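prustix-kitchen: README and known trouble

Hi! I'm Gijs Van den Broek and I look after this set: 155 two-arm kitchen episodes, recorded at our bench in Udville. Ward Van Leeuwen did most of the teleoperation. Please read the part about the left gripper before you train on anything.

What went wrong

In January the left gripper began closing harder than we told it to. The Birken driver reads a force cap at startup, and after an update it quietly skipped that line if the right arm came up first. So the left hand ran with no cap at all, while the log went on printing the old value – which is how we missed it for so long. Ward only caught on when a plastic cup cracked in the fingers. He was fine, the cup wasn't, and we stopped recording that same afternoon.

What it means for you

Up to 50 episodes may be affected. They're all still in the download, in the folder called suspect, and I'd keep them out of any force or contact work. The joint positions look good to me and I've used them myself without trouble. Another 5 episodes end in an emergency stop (flag: estop) and they're short, so watch your padding!

Sandwich episodes are the ones I get the most mail about. Soft food hides a hard squeeze really well, and you won't spot a bad grip from the video alone – check the motor current column too.
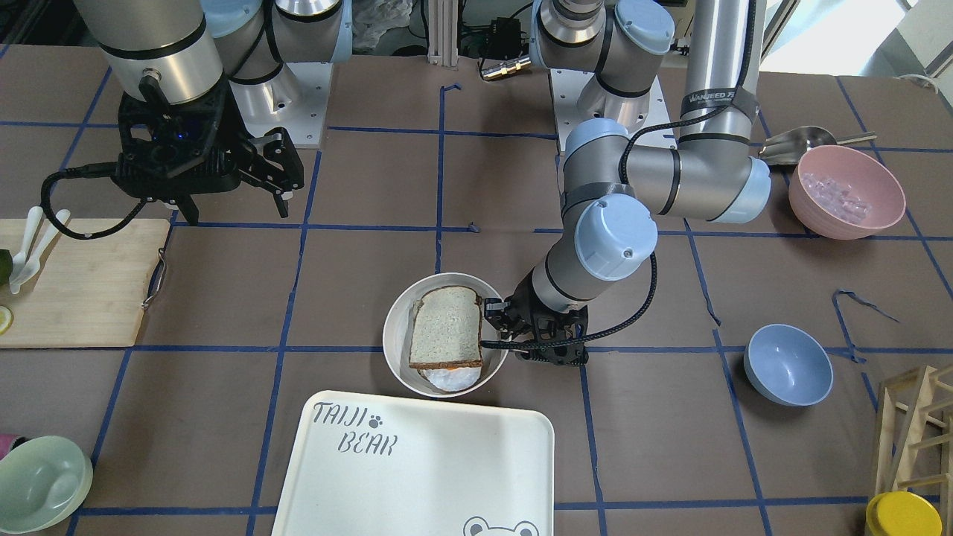 Sandwich task, left gripper at the bread in the white bowl, right gripper over the table.

The fix

Use driver config 3 from the Wuyts folder. It refuses to start until both arms have reported their cap. If you run your own bench, try it on a sponge first and keep a hand on the stop button.

Still open: the cap check doesn't run again after a cable is unplugged and put back. Restart everything if you do that.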